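We use cookies to remember your settings and to see which pages get read. By continuing you agree to our cookie policy. Accept | Manage

Which Bowl Would You Grab? A Report on Bowls That Don't Match

Design and Everyday Objects, term project
22 Jan 2018

Okay, so the assignment was to pick an object everybody has at home and study it properly, and I picked bowls. I know, bowls! My first idea was chairs, but half the class was doing chairs, and I eat cereal at least twice a day, so I figured I already had a head start.

My question was pretty simple. When a household owns a bunch of bowls that don't match, how do people decide which one to use for what? I started wondering back in July, when I was helping my aunt unpack after she moved to Votitz and she kept telling me that this bowl was "the soup one" and that bowl was "the fruit one," even though they were practically the same size. She couldn't tell me why. She just knew.

For the first part I made a paper survey and handed it out in the dining hall and at the Postma library. I printed 300 copies (which used up my whole print budget for the term, oops) and most of them came back. People had to name their favorite bowl at home, say what it was made of, and tell me what they would never put in it. That last question got the best answers by far. One person wrote "anything hot, it's from my grandma" and another one just wrote "salad. no." with no explanation at all.

The second part was the table session. I wanted real bowls in front of people instead of just words on paper, so I set out a small group on a white table and asked people to choose one for soup, one for snacks and one for a little kid. A plain white surface was important to me, because at my own kitchen table the wood grain fights with everything and a patterned bowl ends up looking way busier than it is. 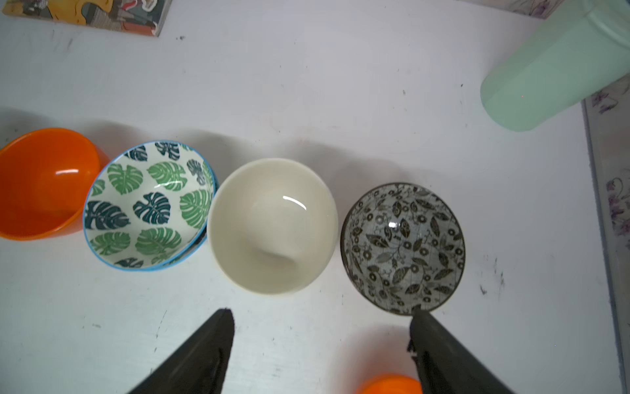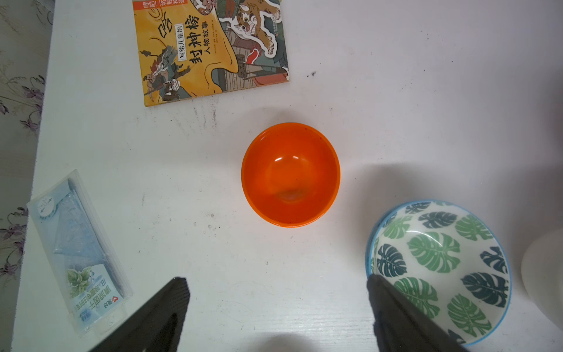

Orange plastic and monstera leaves turn up in both pictures; the cream bowl and the dark-rimmed one with the black plant print are in the first.

I was sure the leaf bowl would win everything. It's cheerful, it's got that green and teal going on, and it looks like something you'd see on a cooking blog. And people did love it! They just didn't want to eat soup out of it. Several of them told me they'd rather have soup in something plain so they could see what was in it, and the cream bowl got picked for soup again and again. I hadn't thought about that at all, so it went straight into my notes with a big star next to it.

The orange one was the kid bowl for almost everybody. Plastic, bright, no worries if it hits the floor. One person said it reminded them of the popcorn bowls from Kosto, the discount store by the bus station, and then spent the next several minutes telling me about a Kosto lamp. I let it go on too long. If I did this again I'd have a timer.

The black print bowl split people the most. Some thought it was the fancy one and wanted it for olives or nuts, and others said the pattern would make them lose track of their food. A couple of people kept running a finger over the glaze while they made up their minds, and I wish I'd put a question about touch in the survey, because I think it matters more than I gave it credit for.

Problems: my snack category was too vague. Chips and grapes are not the same thing, and people kept asking me which one I meant, and I kept giving different answers. I also picked the bowls myself, so the whole thing leans toward what I happen to like. My instructor pointed out that size and pattern are mixed together here, too. If someone picks the smaller bowl for nuts, I can't say if it's the size or the print doing the work.

For the next round I want to use bowls that are all one size and only change the decoration. The Bistard thrift shop has shelves of them, so the budget should survive this time. I'd also like to let people hold each one before they choose, and to ask my aunt about the soup bowl again.

Recent student projects
- Two Weeks Without a Microwave
- Why Are Library Chairs Like That?
- Lunch Boxes, Then and Now
- The Junk Drawer: A Field Study
- Mapping Bus Stop Benches in Votitz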